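Neues aus der Softwareecke: Der Greifer lernt, sich selbst zu übersehen

Liebe Leserinnen und Leser,

im letzten Rundbrief hatten wir versprochen, endlich einmal ausführlicher von Bornar zu erzählen, unserer Wahrnehmungssoftware, die in den vergangenen Wochen fast alle Abende in Neltport verschluckt hat (und einen beachtlichen Teil der Kaffeevorräte gleich mit). Versprochen ist versprochen, also holt euch etwas Warmes zu trinken, es wird ein bisschen länger!

Wer schon mal mit einer Kamera direkt am Greifer gearbeitet hat, kennt das Problem: Die eigenen Finger sind immer mit im Bild. Für uns Menschen ist das keine große Sache, wir blenden unsere Hände beim Arbeiten ja auch aus. Für die Segmentierung sind zwei schwarze Finger aber erst einmal zwei schwarze Gegenstände, und die alte Version hat dem Planer in schöner Regelmäßigkeit vorgeschlagen, doch bitte den linken Finger zu greifen. Das war beim ersten Mal lustig.

Bisher haben wir uns mit einer festen Maske beholfen, einmal von Hand gezeichnet und dann über jedes Bild gelegt. Solange niemand an der Halterung gedreht hat, ging das auch ganz ordentlich. Bornar berechnet die Maske jetzt für jedes Bild neu, und zwar aus der gemessenen Öffnungsweite und dem Modell der Finger, und gleicht den Rand anschließend mit den Kanten im Kamerabild ab. Am liebsten probieren wir das auf hellem Untergrund aus, dort sieht man sofort, wenn die Kontur daneben liegt. 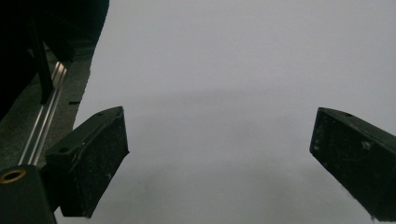

Viel Platz zwischen den Fingern: schwarze Greiferfinger mit Staub und Kratzern vor hellgrauer Fläche.

Der Staub hat uns übrigens mehr beschäftigt, als wir zugeben wollten. Helle Sprenkel und Schrammen auf mattschwarzen Flächen sehen für einen Kantenfilter furchtbar interessant aus, und die Maske bekam davon kleine Löcher, die dann wieder als Objekte gemeldet wurden. Natürlich könnte man einfach putzen! Wir wollten aber, dass die Software auch mit gebrauchten Fingern zurechtkommt, und füllen deshalb jetzt alle Löcher unter 60 Pixeln, bevor die Maske weitergereicht wird. Auch weiche Schatten zwischen den Fingern bekommen inzwischen eine eigene Behandlung, da sind wir allerdings noch nicht ganz zufrieden.

Für die Neugierigen ein paar Zahlen: Die Maske braucht auf unserem Rechner jetzt 8 Millisekunden pro Bild, vorher waren es 17. Den größten Anteil daran hat Cai, unser kleines Werkzeug zum Abspielen von Aufzeichnungen, das bis zu vier Datenströme nebeneinander zeigt und uns endlich verraten hat, an welcher Stelle wir jedes Bild doppelt kopiert haben. Peinlich, aber schön, wenn es dann weg ist.

Im März geht es mit der Anbindung an Wernton weiter, also an die Bewegungsplanung. Die soll die Maske samt Unsicherheit am Rand bekommen und bei wackliger Kontur lieber noch einmal aus einem anderen Winkel schauen. Wer die neue Version vorher ausprobieren möchte: Der Entwicklungszweig ist offen, die Anleitung zum Einmessen liegt im Ordner dabei, und über Aufzeichnungen mit möglichst verkratzten Fingern freuen wir uns wirklich sehr.

Herzliche Grüße aus Neltport
Euer Softwareteam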